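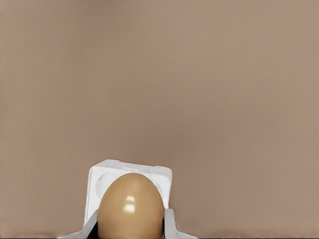
The year I turned fifty-three, my doctor wrote a number on a sticky note and handed it to me across her desk as if it were a coupon. The number was 226, and it was my weight, and she had circled it, I suppose so that I wouldn't mistake it for a phone extension. I put it in my purse with the gum and the old receipts and drove home with the radio off.

I should say right away that I had been on every diet there was. I had done the soup and I had done the grapefruit. For one whole spring I had done a thing where you ate only foods that started with the same letter as the day of the week, and I want you to think for a minute about what a person can eat on a Wednesday (watermelon, walnuts, waffles if you were feeling bold, and I was nearly always feeling bold by noon). My sister mailed me the one with the 800 calories a day and a little ribbon to mark your page. I got as far as the ribbon.

So when I walked into the Findamia Fitness Center in May, I wasn't looking for anything much. It was on the ground floor of the old Custine building, where my mother used to buy her winter coats, and you could still see on the wall where the fur department sign had been. I only wanted to ask about parking. I had the idea that if the parking was bad I could go home with a clear conscience.

"Parking's free," said the man at the desk. He was long and freckled, with a whistle around his neck, and his name tag said FIACHRA HEFFERNAN in capital letters. "You'll be wanting the water class."

"Will I?" I said.

"You've the look of it," he said, very kindly, and the next thing I knew I had a towel.

Now, I had not owned a bathing suit since my daughter was in braces. I told him so, thinking that would settle the matter, and he said the class met again at nine the next morning and there was a shop on Paiva Street that stayed open until eight. I have been outmaneuvered by a good many people in my life but seldom so pleasantly. I went to the shop on Paiva Street. I bought a navy blue suit with a skirt on it, and the girl at the register called it darling, and I went and sat in my car and ate a whole sleeve of crackers.

There were five of us in the class, and I was the youngest by a good ten years. The oldest was Amancay Herrera, who was 80 and wore a yellow rubber cap with a chin strap and had a voice you could have heard in the parking lot. She looked me over when I came down the steps in my skirt, holding on to the rail like I was boarding a ship.

"You're cold," she said.

"I'm all right."

"You're cold because you're standing still. Come here and kick."

I came there and kicked. I kicked for what felt like the better part of my natural life, and when I looked up at the big clock over the lifeguard chair, the hand had barely gone anywhere. Fiachra walked up and down the edge in his white sneakers, telling us all that we were powerful women. I did not feel powerful. I felt like somebody trying to get out of a sleeping bag. But the water held me up, that was the thing I noticed, and my knees, which had been complaining since the previous administration, had gone perfectly quiet.

Afterward, in the locker room, there was a scale. It was the old doctor's-office kind with the sliding weights, and it stood right by the door so you had to pass it coming and going. I had my hand on it before I'd even gotten my hair dry. I'm sorry to say it was pure habit, the way some people touch the wood of a doorframe.

"What do you think it's going to say?" said Amancay. She was sitting on the bench rubbing lotion into her elbows.

"I don't know. I kicked a lot."

"You did. I was behind you, I got most of it in the face." She put the cap back on the lotion. "Are you hungry?"

I thought about that. I had spent so many years deciding whether I was allowed to be hungry that it took me a while to check whether I was. I stood there dripping with my hand on the cold metal and it came to me slowly that I was starving, in the good plain way I used to be when I was nine and my mother called us in from the creek.

"Yes," I said.

"Then come and eat," she said. 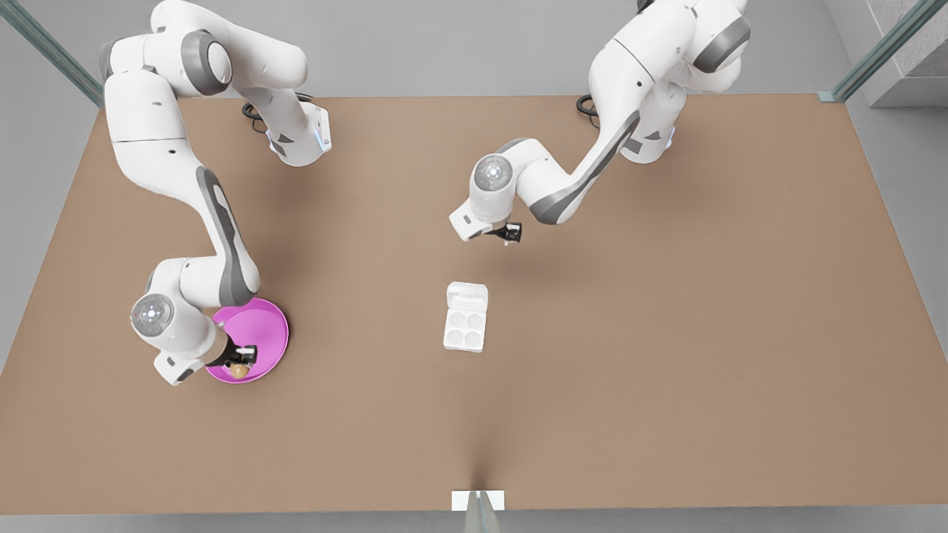 She took me to a lunch counter around the corner, where the man already had her coffee poured. We had toast and fried potatoes and a dish of peaches between us, and she told me about her husband, who had been a terrible dancer and had danced anyway at every wedding for forty years, and about the summer she taught herself to swim out of a library book. I told her about the walnuts and the waffles. She laughed so hard she had to take off her glasses and wipe them on her sleeve. I hadn't ever told that to anyone, and I found out it was funny.

I went back the next day, and the day after. In the fall Fiachra brought in a bag of long rubber bands, bright green, with LASTIK stamped on the handles, and we learned to pull them under the water until our arms shook. Amancay snapped hers and went over backward with a whoop, and came up with the yellow cap sideways across one eye, wanting another.

My skirted suit wore thin in the seat before Christmas and I bought another, red this time, with no skirt. The same girl was at the register. I could carry my groceries up both flights by then without stopping on the landing, and Mr. Dunn on the second floor, who was used to having a word with me there while I caught my breath, had to come out and call up the stairs after me to tell me about his hip.

When I went in for my next checkup, the nurse pointed me toward the scale in the hall, and I stepped up on it and looked out the window. There was a boy down in the lot trying to teach a little dog to jump over a broom. She wrote something on her chart.

"Do you want to know?" she asked me.

"Hold on," I said. "I think he's going to do it."

And we both stood there and watched, she with her pen in her hand and me in my stocking feet, while the dog walked around the end of the broom and sat down.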